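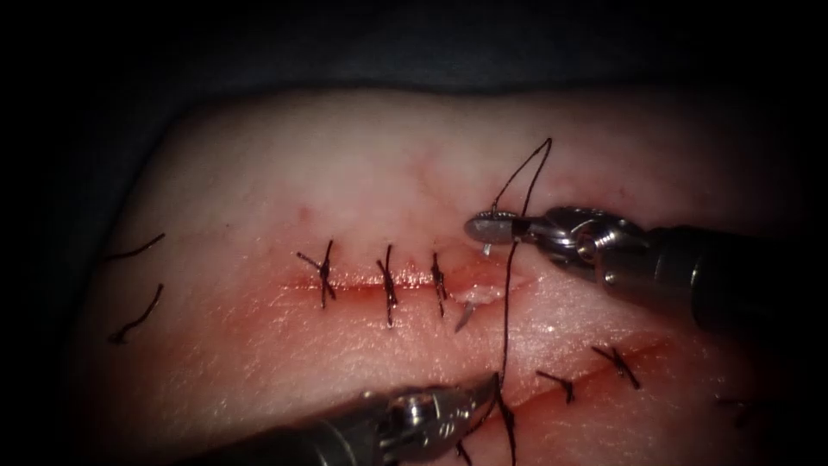
Ticket 2908: kitchen printer drops orders at the new Huron Street shop

Search tickets, guides, people... Go

Status: closed
Opened by: Minoru Nomura

Hi all, me again! So we opened our second Ikeda noodle shop on Huron Street in April (30 seats, tiny kitchen, lovely big window) and I've been fighting with the kitchen printer ever since. Orders taken at the counter print fine. Orders that come in through Gumis, our pickup app, print fine until lunch gets busy, and then one goes missing, then two in a row, and I only find out when somebody is standing at the counter asking where their udon is.

The old shop runs the same Jutska register software with the same printer model and has never done this, so I was pretty sure it was something I'd set up wrong. I'm writing down what I tried as I go, mostly for my own sake.

Step 1. Swapped the printer cable and the paper. I know, I know, but it's what I had in the drawer. Lunch was the same, with three pickup orders missing before 1 pm. 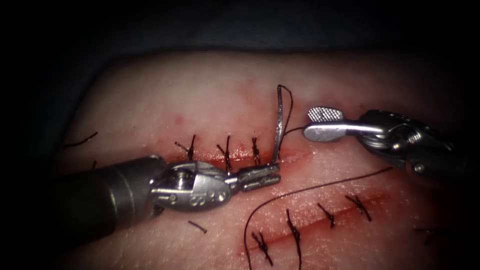 Step 2. Compared the order list in Gumis with the one in Jutska after closing. Gumis showed 230 orders for the week and Jutska had every one of them, missing tickets included! So the orders were reaching the register and getting lost somewhere between there and the kitchen. That ruled out the internet line, which I'd been grumbling about to the landlord (sorry).

Step 3. Printed the settings page from both shops and went down them with a highlighter. At the old place the printer has a fixed address. At Huron Street it was set to automatic, and the guest wifi was handing out addresses from the same pool. I gave the printer a fixed address and moved the guest wifi onto its own network. It took me 40 minutes, most of it spent hunting for the router password, which was taped under the rice cooker shelf.
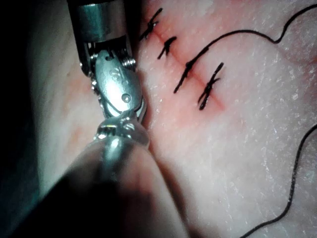

Close-up of the instrument's metal jaws and serrated tip.

Step 4. Two full lunches since then and no missing tickets. I did get one double print, an order for gyoza and a cold tea, but the customer had tapped the button twice and paid twice, so I refunded one of them.

I also turned on the "hold until printed" option under Kitchen > Routing. With that on, the register beeps if a ticket doesn't come out. It's loud. The cooks hate it and I'm keeping it.

Closing this one. If it comes back I'll reopen under the same number.

Comments

Miyuki Shibata: Same thing at our bakery counter, and we had guest wifi on the same pool too. Does the beep have a volume setting anywhere?

Minoru Nomura: Kitchen > Sounds, near the bottom. Mine is on 2 now after some strong words from the fryer station.

Miyuki Shibata: Found it, thanks! Setting the fixed address tonight after we close.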